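Sleeves, again

The machine I'm building in my half of the shared workshop is called Mesley, after nothing in particular, and its ambition is to fold a hooded sweatshirt. It has had this ambition for 7 months. In that time it has learned to fold a tea towel, provided the tea towel is in a cooperative mood and I've ironed it first.

Most of the trouble is in the examples. You can't write down how to fold a hood (I tried, it ran to four pages and had a diagram of a drawstring), so it has to be shown, by hand, over and over, with grippers of the same sort it will be using itself.
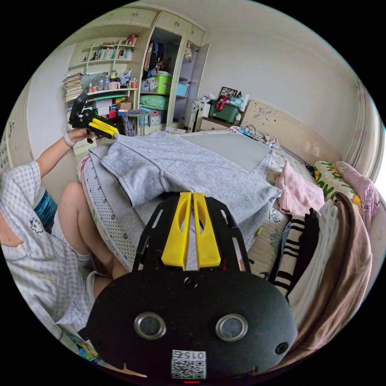
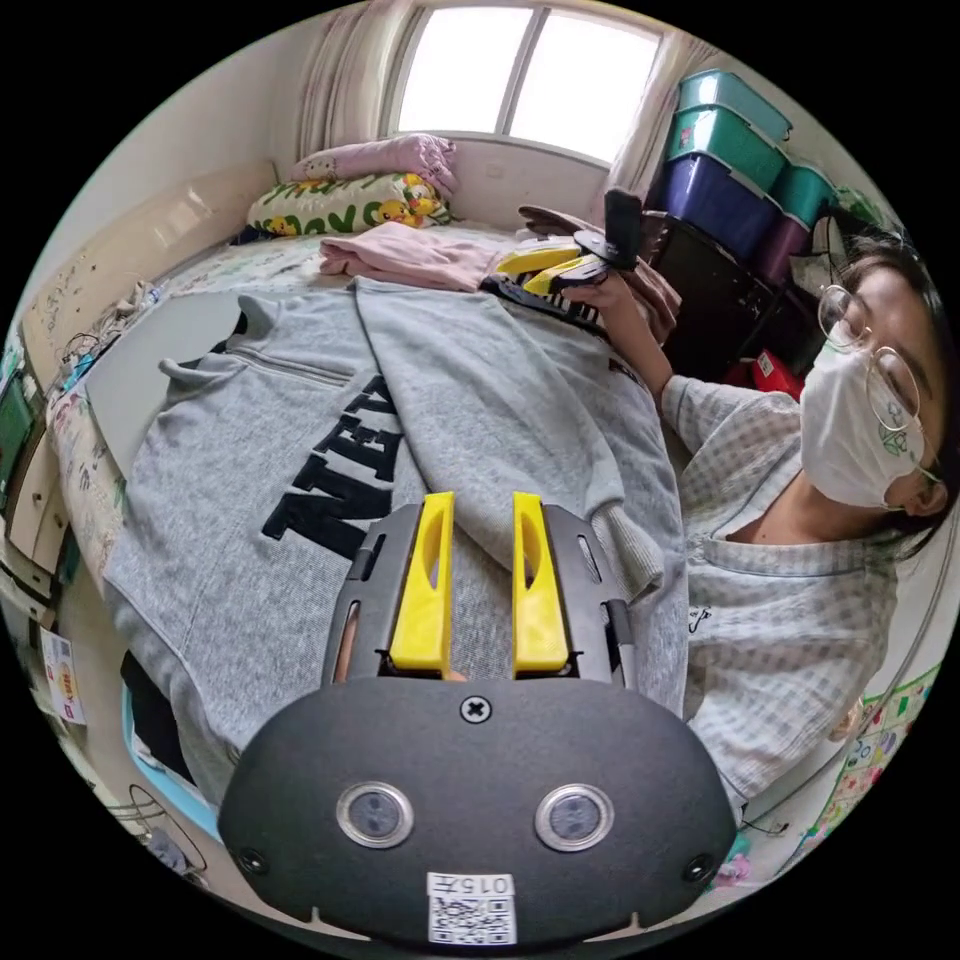 Grey sweatshirt on the bed, yellow fingers on the grippers.

My target was 180 folds by the end of August. I got to 100 and then went through them one evening with a cup of tea, and threw out 15 where the sleeve slid off before I'd got hold of it properly. A sleeve is a dreadful thing. It has a cuff at one end that weighs more than you'd think and a seam that wants to be somewhere else, and if you pinch it a finger's width too high the whole arm rolls over and lies there looking smug.

The arm itself is a second-hand Nornholm with a new shoulder bearing, bolted to a bench I'd rather not lean on. The controller is a Kettani board, which I bought because it was cheap and have kept because I've now learned all its bad habits. It forgets where home is if you switch the lathe on. I've put a note on the lathe. Other people in the workshop have added notes to my note.

The software is called Ania and is mostly held together by a file named final_final_2. It's happy enough reaching for a cuff now - it just closes too early, like somebody shaking hands with a person who hasn't put theirs out yet. I've slowed the last bit of the reach down and it's better with the left sleeve. The right sleeve it treats as a rumour.

Next job is softer pads for the fingertips. I've got some bicycle inner tube and some kitchen sponge, and I'm going to try the inner tube first as the sponge is needed for the washing up.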